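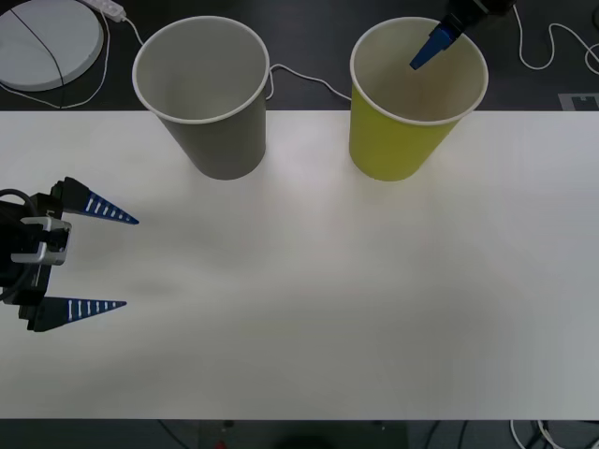
The white table, plenty of room on it.

2026-04-14

Rain all day at Lotcombe, so the garden had to wait and I finally sat down with the seed tins. I'd put in for 40 broad beans from Whitlock back in summer and then clean forgot them, and of course they were at the bottom under the string. Soaked the lot in the blue bowl (Mum's old one, the colour of a Sunday) and had a cup of tea while I read up on spacing.

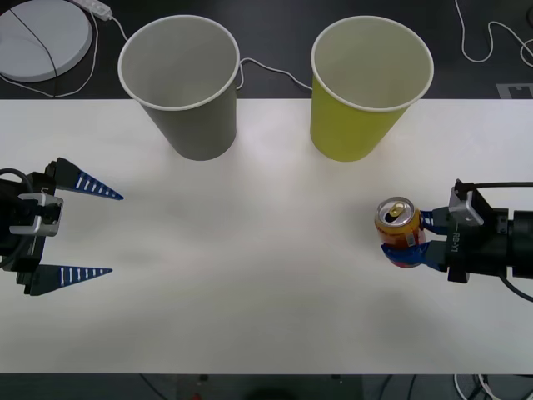 Grey cup and green cup.

By four it had eased off enough to walk down to the back bed in my gumboots. The soil is lovely and dark now, and the parsley has come back on its own, bless it! I got 11 garlic cloves in before my knees complained. The beans can go in tomorrow if it stays dry, and I must ring Pornby about the mulch.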